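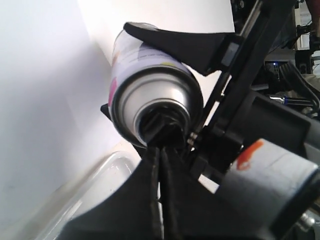 The can in the gripper, as the wrist camera recorded it.

THE TILT ALLOWANCE

12 comments - 40 shares

The notice from the Office of Review reached the planning group on 22 April 2026. It stated that the grasp module supplied to Wuker would be examined under Section 3, that all changes to the code were suspended, and that Ms. Nandini Poojary was to present herself with the relevant records.

She brought the logs and one picture. Mr. Venkatesh Acharya, who chaired the review, placed the picture on the table and turned it to face her.

"The object is an aerosol can," he said.

"It is."

"It is held at an angle."

"Yes. The planner was asked for a level grasp. It returned this one."

Mr. Acharya made a note. The Office required that every departure from a requested pose be entered as a fault, and the form provided a box for the purpose. Ms. Poojary had filled in that box 300 times since November. She had left it blank on this occasion, and the blank box was the reason for the notice.

"Please explain the omission," said Mr. Jagadeesh Panicker, who represented Grurnlow.

She explained it as the procedure required, beginning with perception. The pose estimator had reported the axis of the can with low confidence. The base was bright metal, and its rings gave the depth filter several edges where it expected one. Under the old release the planner would have accepted the first estimate, closed the fingers and reported success. The release under review carried a term that Mr. Sivaprasad Thomas had written in his last month with the group. It permitted the planner to distrust its own estimate and to choose a grasp that would hold under either reading.

"The term is not in the specification," said Mr. Panicker.

"No."

"Was it approved?"

"It was submitted. The reply had not come when he retired."

Mr. Acharya asked for the submission. It was found in the second folder, 2 pages long, with the signature line empty. In the margin Mr. Thomas had written a single sentence: The arm should be allowed to be unsure.

The room was quiet for some time. Mr. Acharya read the pages twice - he was known to be a careful reader - and then asked whether the term could be removed.

"In one line," said Ms. Poojary. "I have the change prepared. I would ask that my objection be recorded with it."

"On what grounds?"

"That the box is labeled Fault. I could not find a fault to put in it."

Mr. Panicker began to speak and was asked to wait. Mr. Acharya drew the form toward him, crossed out the printed word and wrote another above it in small, square letters. He initialed the correction, dated it and passed the form across the table.

She read the new word, uncapped her pen and filled in the box.

Related stories
The Calibration Clerk
Letters to the Cumari Night Shift
D'Souza's Last Release
An Inventory of Safe Stops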